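# Washing duvets and blankets at home: your questions

I run a small laundry and bedding repair shop called Nunance, and these are the things I get asked over the counter and by email.

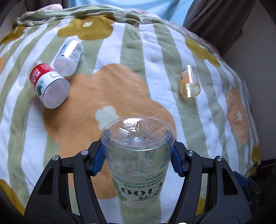 ## Can I wash a double duvet in my own machine?

Sometimes! Push it in dry and see if you can still get your hand in flat above it. If you can't, it won't rinse properly and you'll end up with soapy lumps (I've done this, it's miserable). A big launderette drum is worth the few coins.

## What temperature?

I do nearly everything patterned at 30. Plain white cotton covers can go at 40, or hotter if the label lets you. Feather ones I keep at 30 as well, with half the soap you'd think.

## Will the colours run?

Reds and dark blues are the ones I worry about. Wet a corner, press a white hanky on it and have a look. If colour comes off, wash it alone the first few times. I had a lovely navy throw turn a whole load of pillowcases the colour of dishwater, so I'm careful now.

## How long does a duvet take to dry?

Longer than you want it to. On the line on a breezy day, a thin one might be done by teatime, but a feather one can take 3 days indoors, and you need to keep turning it and shaking the clumps out. Don't put it away if the middle still feels cool. It'll smell by the end of the week.

## Do you use fabric softener?

Not on towels, not on anything filled. On a plain acrylic blanket, go on then, a little.

## My filling has all gone to one end. Is it ruined?

Probably not. Lay it on the bed, pinch the lumps apart through the cover and work them back along. It's a good job for the telly. If the stitching between the sections has gone, bring it in and I'll sew it back.

## Where do you collect from?

Plirnulside and the villages just outside it. I can't manage further than that on my own, sorry. If you're over towards the Kusto estate, drop things off before noon and they'll usually go in the same day.

## How often should I wash a blanket?

I do mine every March and again when the weather turns. If the dog sleeps on it, more!

Prices are on the other page, and they changed on April 30, 2026.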